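Calibrating a cheap pH meter for pool and tank water

My pH meter had been drifting since November and I had been ignoring it. The reading on the garden tank went from 7.1 to 7.6 over a few weeks with no rain and no top-up, and a strip test put it back near 7.0. The fault was in the meter, or more exactly in the way I was storing it.

The meter is a Gostari pen type with a replaceable probe. It cost $147, and a replacement probe is a good part of that again, so I wanted to rule out everything else first.

Storage came first. The glass bulb needs to sit in storage solution, usually potassium chloride. I had been keeping mine in the cap with a splash of rainwater. Low-conductivity water pulls ions out of the reference electrolyte, the junction potential shifts and the slope falls away. I soaked the probe in proper storage solution for 14 hours, rinsed it, and blotted it with tissue. Don't wipe the bulb. Wiping can leave a static charge on it and the reading will wander for a while afterwards.

Next, buffers. I used pH 7.00 and pH 4.01 sachets from Prarnero, made up in distilled water. Sachets are fine if you use the full stated volume and measure it properly. The 10.01 buffer absorbs carbon dioxide from the air and doesn't keep, so I only make it up when I need to check something alkaline.

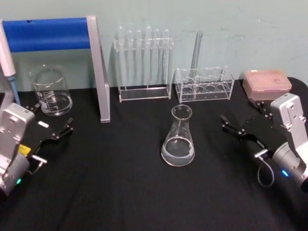
Temperature matters in two separate ways and the manual muddles them. The electrode slope changes with temperature, and the meter corrects for that. The buffer's own pH also changes with temperature, and the meter may or may not correct for that. At 25 degrees the 7.00 buffer is 7.00. My shed was at 19, where the table on the sachet gives 7.02. It's a small difference, but if you enter 7.00 you carry the offset into every reading after it.

The procedure I settled on:

Rinse with distilled water and blot.
Calibrate at 7.00 first, which sets the offset.
Rinse, blot, calibrate at 4.01, which sets the slope.
Rinse, go back to 7.00 and read it without calibrating.
If the second reading is out by more than 0.05, start again with fresh buffer.

Never put the probe back in the bottle you poured from. Pour a little into a small container, use it, tip it out.

After the soak, the slope came up to 94 per cent of theoretical. Anything over 90 is usable for tank water. Before the soak it was nearly 80, and the meter had been accepting the calibration without complaint. The Ula I had before this one would at least flash an error.

Response time is the other thing to watch. A healthy probe settles in under a minute. Mine took 23 seconds in the 7.00 buffer and a bit longer in the 4.01. In tank water it is slower again, as there isn't much dissolved in it, and a gentle stir helps.

The tank now reads 7.1, which agrees with the strips. I'll recheck the slope monthly and write it on the inside of the shed door. If it drops under 90 I'll order the new probe.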